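Bench notebook, disassembly project
September, start 3:40 pm

Continuing from the last entry. Task order for the demo is fixed now: memory out first, then the drive carrier, then whatever we have time for. The power supply is off the list. We talked about it again at lunch and it needs more force than I want to put through the bracket.

Joint zero check before anything else. Joint 4 had drifted a little from the value taped to the controller, so I re-zeroed it and wrote the new value on the tape. Please don't peel the old tape off, I want both.

Table frame calibration: touched off on three points and saved as florncombe_table_b. The old one (florncombe_table) is still in the folder and the launch file was still pointing to it. That explains the offset we were all chasing last week. Launch file is changed, not yet pushed.

Tower goes on its side with the panel off, board facing up. I squared it against the slats by eye and then with the steel rule. We need a proper stop for this. If the case turns even slightly when the arm pushes, every taught point after that is wrong, and the arm has no way of knowing. Two clamps would do it, but the clamps we have are too tall and the elbow passes low on the way in. Someone could print a low one. The file for the fixture plate has the right hole spacing, so start from that.

Approach path, first try: came in straight from above with the wrist vertical. Fine until the last part, where the bracket wants the same space as the rear wall of the case. Stopped it by hand on the pendant. Second try: tilted the wrist and added a waypoint higher up. Clears the wall, but the cable at the gripper swings down toward the board. It didn't catch on anything. I still don't like it, and it should be tied back before we run at any real speed.
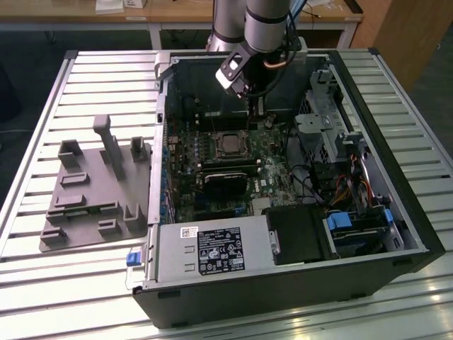 Speed stayed at the lowest setting for all of this. With the new waypoint I ran the approach over and over without closing on anything, just in, hold, and back out. Logged 300 cycles on the Cloltier counter by the time I stopped for dinner, which includes the short ones from yesterday. Repeatability looks good by the pointer test. I did not measure it with the dial gauge because the gauge is still in the other room with the Furtună group's rig. Will ask for it back.

Vision side: the Fernico script finds the CPU socket every time because the metal frame around it stands out so well. I'd like to use the socket as the reference for everything else on the board instead of the case corners. The corners are black plastic and the script loses them whenever the light changes. Tried it offline on the saved pictures. It found the socket in 98 percent of them and the misses were all ones where the arm was over it. So we take the reference picture before the arm moves in, which we should be doing anyway.

Glare off the aluminum slats is a problem at this time of day. The threshold picks up the bright patches as parts. Closing the blinds helped some. A sheet of dull black card over the open part of the table would help more.

Fixture plate: current print is fine for now. Things to change on the next one:
Open up the slots slightly. They came out tight and I had to file them.
Round the top edges so a part that comes in a bit off will slide down into place.
Move the tall post farther back. It is in the way of the return path and I had to add a dogleg to get around it.
Print it in a color other than gray. It's too close to the table for the camera.

Memory release: did this by hand to get the sequence down. Latch, latch, then lift straight up. The arm will have to do the latches as separate pushes. I think the corner of the bracket can do it without a tool change but have not tried. If the bracket slips it will land on the board, so use the scrap board for the first attempts.

Drive carrier: the blue handles are a good target for color detection. Squeeze and pull is a different motion from anything we've taught so far. Leave it until memory works.

Safety note for everyone: the e-stop was sitting behind the monitor when I came in. It lives on the front right of the desk, cord untangled, where the person on the pendant can reach it without looking. Also, case unplugged and left alone a good while before the arm or anyone's hands go in it.

Rules question for the demo: are we allowed to reset the case by hand between attempts? The sheet says 2 attempts per team and nothing about reset. I'll write to the organizers tonight.

To do next session:
push the launch file
tie back the gripper cable
get the dial gauge
low clamps, at least a first print
black card for the table
try one latch on the scrap board, slow

Arm parked and powered down 7:15 pm. Pendant is on the charger. Left the tower where it was so the taught points stay good, so please don't move it.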